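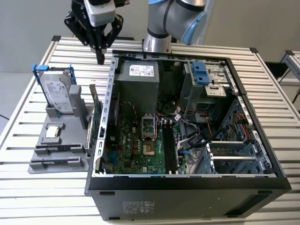 A desktop computer tower with its side panel removed, lying on a slatted aluminium workbench.

Milia opens year-round coaching for overloaded small business owners

CURKTON, September 22, 2018 – Milia, the organising and time management practice run by sisters Roos and Ilse Van Loon, is opening its coaching programme to owners of small businesses all year. Until now the programme has run once a year, starting in January.

The programme is called Mimer. It is for people who work alone or with a small staff and who find that the paperwork and the diary have got ahead of them. Each client works with one coach for 3 months. The first session takes place at the client's own premises and the rest can be held there, by telephone or at Milia's office in Parri Street.

Roos Van Loon said the change came from enquiries received outside the usual sign-up period. "People rang us in May or June and we had to ask them to wait until after Christmas. By then a good many had given up on the idea. If someone has decided to sort out the way they work, they want to start that week."

Clients begin by keeping a plain record of how they spend their working hours. The coach goes through the record with them and they agree which jobs should stay, which should move to another time of the day and which can be dropped. Later sessions deal with email, filing, meetings and the handling of interruptions. No software has to be bought, and clients who prefer a paper diary keep their paper diary.

Milia has coached 27 business owners through Mimer so far, among them a joiner, two dental practices and a wedding caterer.

Abbas Salehi, who owns a picture framing business in Curkton, joined the programme last January. "I was doing my invoices at eleven at night," he said. "Ilse had me put them in on two mornings a week before the shop opens, and I have kept to that. The filing took longer. I had boxes going back to when I took over the lease, and we did one box each session until they were gone."

Ilse Van Loon leads the sessions on paperwork and storage. "Most of our clients know perfectly well what is wrong," she said. "They have been meaning to deal with it for a year or two. A fixed appointment with another person in the room helps them get on with it."

Two coaches have joined Milia to cover the extra places. Bram Kuipers previously managed the office of a firm of surveyors and will work with clients in the building trades. Ognjen Obradović comes from a background in staff training and will take the evening appointments, which are offered for the first time.

The fee for Mimer is £500, payable in full at the start or in monthly instalments. Owners who book before the end of January will pay £300. A first telephone conversation is free of charge and carries no obligation to book.

Existing clients can also return for single sessions. These have to be arranged with the coach they worked with before.

Bookings are being taken now at the Parri Street office, in person or by telephone during office hours. Evening appointments should be requested at the time of booking.

About Milia
Milia provides organising and time management coaching to households and small businesses in Curkton and the surrounding villages. It was set up by Roos and Ilse Van Loon, who remain its owners.

Press contact
Roos Van Loon, Milia, Parri Street, Curkton

Ends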